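Filed under: Workshop Notes, Robots & Automation

I've been spending most of my evenings in the back corner of the workshop lately, and if you've wondered why, it's the two-arm build (the one Eifion Rees calls "the octopus," even though I keep telling him it's six short). We've had both arms bolted down since August, and now we're finally on the fun part, which is getting them to do something with a cup!

Wrist view first, then the whole table.

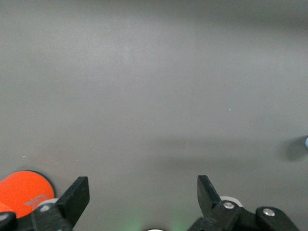
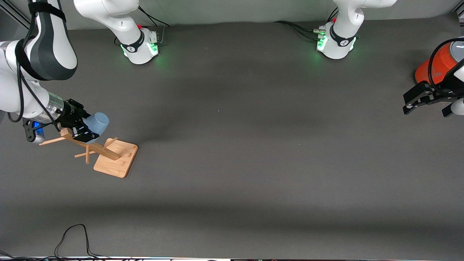 Skaker Shared Workshop, Robotics Bench Group

The mug tree is a great little test, and a mean one. Those wooden pegs stick out at different angles, so the right arm has to tip the light blue mug just so before it goes anywhere near one. The left arm's gripper is staying empty for now – I want one side behaving before I ask for two.

My big job this month was the wrist camera. I like how much bare gray table I get between the open fingers, but I'm still fussing with the angle, and the shadows on the tabletop throw my software off more than I expected. Kári Bundgaard thinks I should move the lamp. I think I should rewrite the part that looks for edges, so of course we're doing both, lamp first.

I've got 13 recorded runs saved so far and I'd like 29 before I change anything else. If you've got a spare mug with a nice fat handle, leave it on my shelf with your name on it. Cable ties too, please, I'm nearly out!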